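Stirker 2-Finger Parallel Gripper (Lada wrist mount)

Home > End of Arm > Grippers > Parallel, electric

Status: in stock, ships with revised firmware. SAFETY NOTICE APPLIES TO OLDER UNITS, read before you power up.

Notice updated 25 July 2019

If you bought a Stirker before this notice went up, it may open on its own after an e-stop reset. Fault is confirmed. We had it happen on the bench at Plesham and two customers reported the same thing. Part dropped both times, no injuries. Please stop using the gripper over people, over conveyors, or with anything sharp or heavy until you've done the update below.

What goes wrong

E-stop pressed with a part in the jaws. Gripper holds, as it should. Reset the stop, and the controller loses its last jaw position and runs a homing move. Homing move is full open. Part falls. No warning on the pendant, no fault code, the status light stays green the whole time.

Doesn't happen every reset. Adebayo Usman ran 300 stop and reset cycles on the bench and got the drop on 20 of them. More often with a light part, we don't know why yet. Power loss is a seperate case and is fine, the spring brake holds.

Who is affected

Any Stirker with firmware 2 on the label under the wrist flange. Firmware 3 is fixed. If the label is missing or worn off, treat it as affected and call us. The larger Okonkwo gripper uses a different controller and is NOT affected, we checked.

What to do

Clear the area under the jaws. Take the part out by hand with power off, not with the pendant. Load the new firmware over the service port (file is on the downloads tab). Cycle power, wait for the light to go solid. Then run the reset test with empty jaws before you put it back to work: close the jaws, press stop, reset. They should stay closed. If they open, update did not take. Do it again or send the unit back.

Return shipping is on us either way.

Model in the simulator

The Lada simulation package has been updated too. The old model did NOT reproduce the fault, jaws in sim stayed put after reset, so a cell that looked safe in simulation could still drop a part for real. If you signed off a cell on sim results only, please go back and recheck it. New package has the homing move in it, with a switch for old or new firmware behavior.

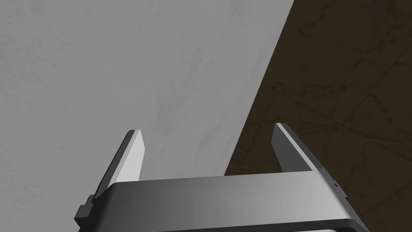
Stirker model in simulation, jaws apart, nothing gripped. Rendered view from behind the palm.

Finger geometry and the palm housing are unchanged from the last package so your existing collision settings carry over. Only the controller behavior is new. Surface textures in the sample world are for looks only, don't tune friction off them.

Known issue: after you flip the firmware switch the sim needs a full restart. Reload alone keeps the old setting. Ghislain Gill is working on it, no date yet.

Specs

Type: parallel jaw, electric
Fingers: 2, swappable
Mount: Lada wrist, adapter for others sold seperately
Brake: spring, holds on power loss
Firmware shipped: 3
Warranty: 2 years, update does not affect it

In the box

Gripper, one pair standard fingers, service cable, mounting screws, printed copy of the safety notice. Hex key no longer included.

Questions we keep getting

Can I just turn off homing? No. Setting is there in the menu on firmware 2 but it gets ignored after a stop. That's the bug more or less.

Do I need new fingers? No. Nothing mechanical is wrong. Worn finger pads are worth swapping while you have it apart, but thats normal upkeep.

I only do pick and place with foam blocks, do I have to bother? Yes please. Update takes roughly 20 minutes including the test.

Can you do the update for us? Yes, send it to the Plesham service desk with the cable. Mark the box FIRMWARE or it goes in the general repair queue.

Is the March batch ok? No, March units went out with firmware 2. Check the label.

Reporting a drop

If yours has let go of a part, tell us even if you already fixed it. Serial number, firmware, what was in the jaws, what you pressed and in what order. Send to the service desk, attention Adebayo Usman. Pendant logs help a lot, pull them before updating, the update wipes them.

Related: Okonkwo gripper / finger pad kit / service cable / Lada wrist adapter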